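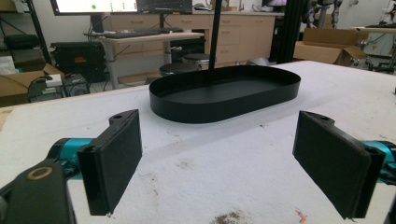
White foam-covered tabletop

Pleketti Game Settings Manager
Published by Lolten Software

Pleketti is a desktop application that selects graphics settings for installed PC games. On first launch it reads the processor, graphics card, memory and display resolution, then applies a matching profile to each supported title. Profiles may be edited by hand, and the original settings can be restored at any time from the History tab.

The current release supports 61 games. A further 17 are in testing and can be switched on under Preview Titles – these profiles may change without notice.

Editions

Pleketti Lerna: for a single computer. Automatic profiles, manual editing, settings history.

Pleketti Yimer: for gaming centers and school clubs. Includes all Lerna features, shared profiles across a local network and an administrator password. Each license covers 5 computers.

Requirements

64-bit operating system, 7 GB of free disk space and an internet connection for profile updates. Laptops with two graphics chips are supported – the active chip must be chosen during setup.

Updates to the profile library are included with both editions. The next library update is scheduled for April.

Orders and volume licensing: Dalva Sales, Licensing Office, Lolten Software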